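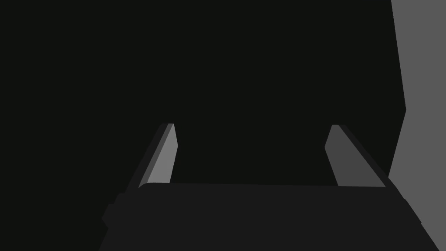 A defect list tells the inspector what to reject and how serious each fault is. Write it before the purchase order is signed, and attach it as an appendix. Describe each part by features that can be found on the sample itself. For a gripper base in matte charcoal, name the stepped notch on the left side and the angular bracket on the right, then give a separate line to each. "Check housing" is too vague to enforce.

Step 1. Set three classes. Critical covers safety and legal faults. Major covers faults that affect use or would cause a return. Minor covers small cosmetic faults.

Step 2. Give every fault a limit and a viewing condition. State the light level, the viewing distance and the time allowed per face. A scratch limit without a viewing distance will be disputed.
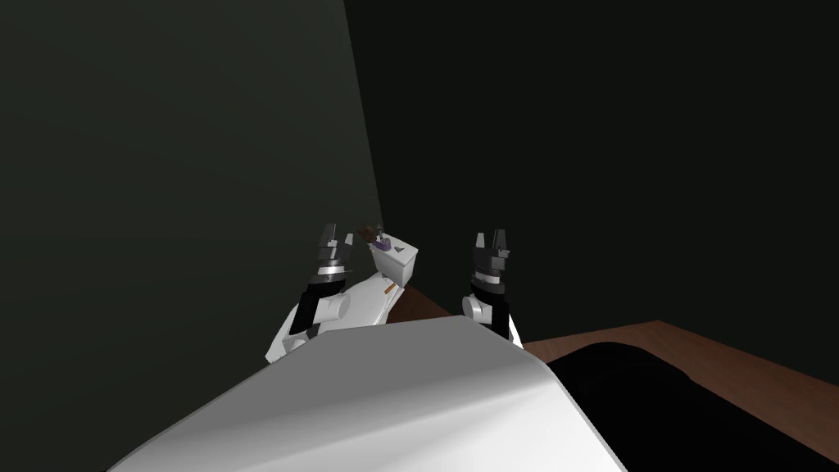
Step 3. Fix the sample size. For a lot of 2644 pieces at General Level III, the table gives a sample of 200. Enter the accept and reject numbers for each class next to it. If the factory splits the lot, each part is sampled separately.

Step 4. Send the list to the factory and get it back signed. On the Forkbridge order this took two rounds, both over the wording for color shift.

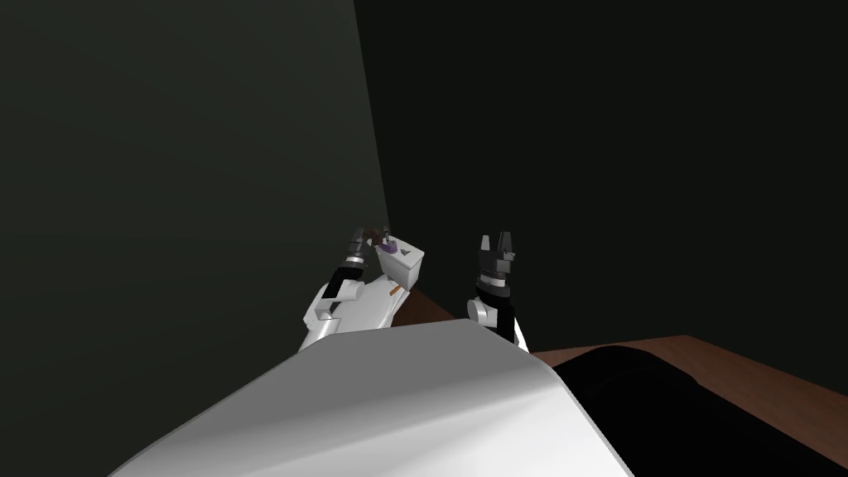 Eldana Sisay wrote in August to ask whether a piece with several minor faults should be counted as one major. It should not, unless the list says so. Record the piece once, under its worst fault, and note the others in the remarks column.

Step 5. Tie each measurement to a stated condition.

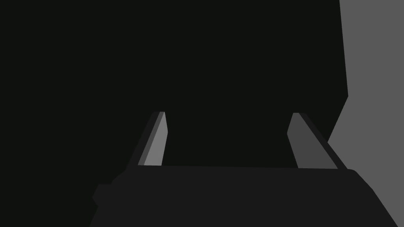 Gap and travel checks fail most often on missing conditions. The line must say whether the part is loaded or empty, and open or closed. For two fingers spread wide with nothing held between them, write "open, no load" and name the two points to measure from. Closed position goes on its own line with its own tolerance.

Step 6. Number the revision and put it on every page. Withdraw old copies from the factory floor.

Last revised 01/09/2026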